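Granström rejects Zereck's tire claims and asks for the numbers

Team says it will not sign up for a single-supplier deal on the strength of one test

Granström Racing said today that it will not back a plan to make Zereck the only tire supplier in the Wostance Touring Series until the full results of the October test are released to every team.

Zereck has told teams that its new compound lasts longer and costs less than the tires now in use. The company bases this on 407 laps run at the Gendico circuit. Granström has asked twice for the lap-by-lap data and has so far been given a two-page summary.

"We have heard this sort of promise before," the team said in a statement. "A tire that lasts 37 laps in cool weather with a light car may not last 20 in a race. The summary does not say how much fuel was on board, and it does not say who was following whom."

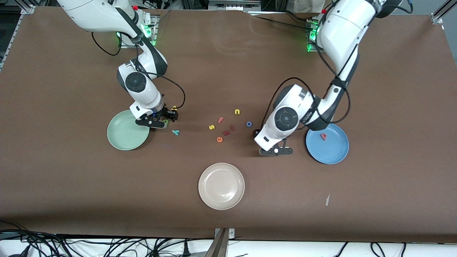 What the team wants to see

Granström is asking for lap times, tire pressures and track temperatures from all of the October running. It also wants a second test at a rougher track, with at least four teams present and tires picked at random from the truck.

The price needs a closer look too. Zereck quotes a saving of $3192 per car over a season. By the team's reading, that figure leaves out freight and assumes that no car will need extra sets after a wet weekend. Last season Granström used extra sets at five of its nine events.

The series has said the deal would bring closer racing. Granström does not see how anyone can know that yet. Passing was already down last season, and the team believes that brakes and rear wings had more to do with it than rubber.

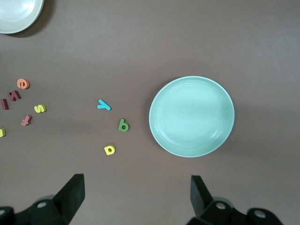 A mint-green plate and foam letters on a brown tabletop.

Teams have been asked to vote before the winter break, and the deal needs the support of 80 percent of entries to pass. Granström will vote no if the data is still missing by then. The team has no complaint about its current tires and no agreement with any other supplier.

Zereck has been sent a copy of this release.

Media requests should go to the Granström Racing press office, which is open until 5 p.m.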